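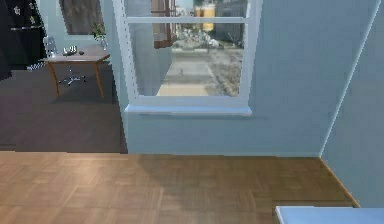
Hiya, adding to my ticket on the Gornari sim. The Kurport checklist says every scene gets walked through before an episode is signed off, and mine keeps getting bounced at item 6. Parquet, window and desk all load fine, so it isn't the room file.

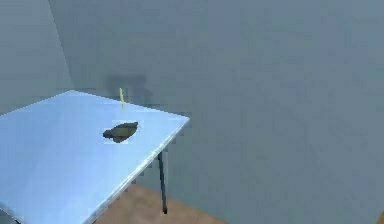 Item 6 is the naming rule: one object, one label, same colour word every time. My label just says "dark item", and with a yellow stick standing right behind the thing I reckon that's too vague! Changed it on 05/10/2023 and reran 20 episodes, still waiting on the checker.
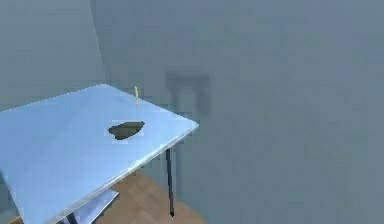 Dark olive-green object and yellow stick, relabelled set

Can someone at Jestesby tell me if "olive" is on the allowed list?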